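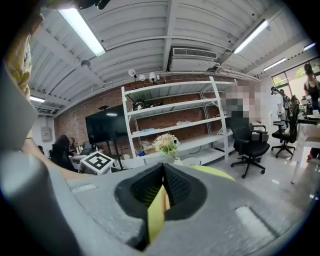 Slide 1 – open workspace, white beams, tube lights overhead

Good morning, everybody, and thank you for getting up early for a talk about sound. (Wait for the chairs to stop scraping. They always scrape, and it helps my case!)

I want to start with my old office at Ivari, which I loved dearly and could not hear myself think in. We had 2,000 square feet, hard floors, one long wall of glass, and every phone call belonged to all of us. I knew when my neighbor's dentist had moved her appointment. I knew it before she did, I think.

So when we moved to Waninholm in September, I asked for one thing, and that was a quiet room to read in. What I got was a metal ceiling and a lot of patience from my coworkers, bless them.

Slide 2 – where the sound goes. Take this slowly. Clap once and let them listen. Sound hits a hard surface and comes right back at you, and in a big room it comes back late, so words smear into each other. Soft things drink it up – rugs, curtains, coats on hooks, even a full bookcase. Mention the felt panels from Nostari here, and say that we paid $3,765 for the lot and hung them too high the first time.

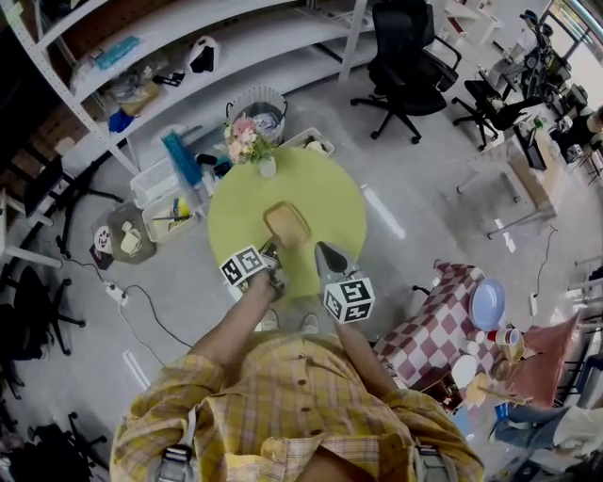

Slide 3 – round table

Ruangrit wrote back after the last version of this talk that panels are fine, but their team got more out of agreeing on two quiet hours each morning, and did I have anything to say about manners? I do, and I should have said it sooner. Read their note out loud, then ask the room who has tried quiet hours and let people talk for a while. Don't rush them.

Slide 4 – things to try before spending money. Move the printer. Put the talkers together (kindly!). Borrow a rug from home and leave it down for a week – you can always carry it back.

If we're running over, skip the chart and go straight to questions.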